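Speaker notes: Returns repacking for footwear, second half

Slide 1. Title. Wait for the room to settle. Say that the first half covered intake and grading, and this half starts with a graded pair on the bench and ends with a closed carton.

Slide 2. Scope. Knit uppers only. Leather and boots are Osian Penry's section after the break. The Plutcombe site handled 3,474 pairs in August and 111 came back to the bench for a second pack. Most of those were knit. Give the numbers once and move on.
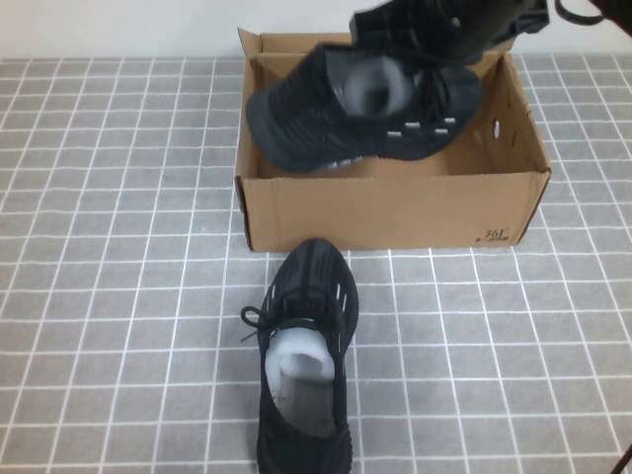 Slide 3. Order of loading. Knit has no stiffness of its own, so the shape of the upper in storage depends on what is inside it. Check the insert before the shoe is lifted. A white foam insert in the opening, as on the shoe going into the box on this slide, should stay there through loading. If it has worked forward into the toe, reseat it first. One shoe at a time. The second waits on the bench in front of the carton, sole down, where the packer can see it.

Slide 4. Carton condition. Original cartons are reused where possible. Three grades: A, no damage; B, scuffed or frayed at corners, structure sound; C, crushed wall or failed fold. B is acceptable for resale stock under the Mustonen procedure. Expect a question about torn lid edges. Answer: B, provided the lid still closes flat.

Go over the cutouts and slots here. Tabs are to be seated by hand, starting with the rear. Forcing a tab with the pair already inside is the usual way a B becomes a C.

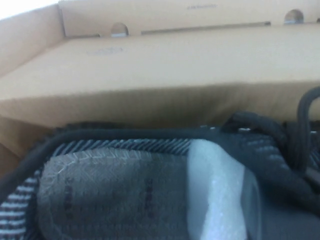
Sneaker in open carton, flap with finger cutouts behind.

Slide 5. Orientation. Heel to toe, soles against the long walls. The first shoe goes in flat and is then turned on its side, which leaves the second half of the carton clear. Do not press down on the collar to make room. If the second shoe will not go in without pressure, take both out and begin again.

Slide 6. Bench layout. Hard surface, wiped, nothing on it that sheds fibers. Carton at the back, pair in front, heels toward the packer. Left and right are checked at this point, together with the size labels. Mismatched pairs found later cost a full unpack. 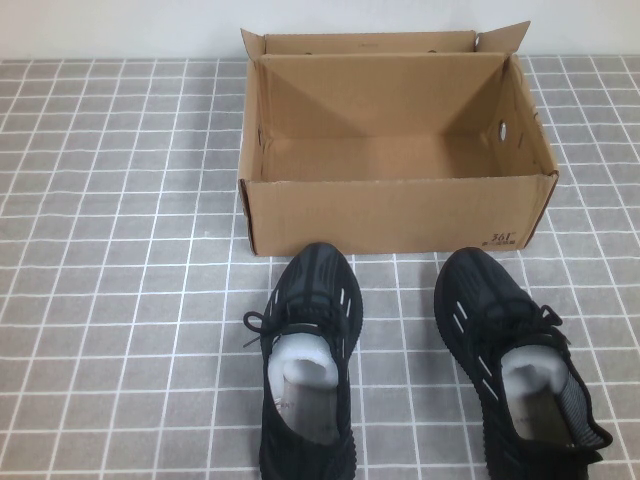

Elli Saarinen asked at the Fukness session whether the size check belongs before the carton is opened, as her team does it, and said the bench check then becomes redundant. Reply given at the time: keep both. The early check reads the carton label and the later one reads the shoes. Leave two minutes for this if it comes up again.

Slide 7. Laces. Loosely gathered, ends inside the shoe, no knots. Tight laces leave a crease across a knit tongue, and it is slow to relax. In the Wondari trial we packed 400 pairs with laces gathered and the same number tied, and the gathered ones needed less rework. Do not quote a percentage, the grading was done by two people and has not been reconciled.
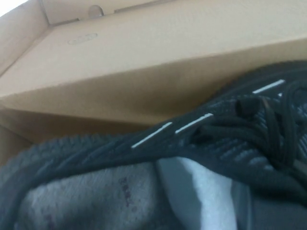 Lace ends are the last item before the lid. Run a finger along the rim to confirm that nothing is caught under the flap, then fold the lid over and seat the front edge. No tape on A or B cartons. Stack no higher than the shelf mark.

Slide 8. Open items. Replacement cartons: minimum order is 1,000, storage not agreed. Tissue: still under review. Hand over to Osian.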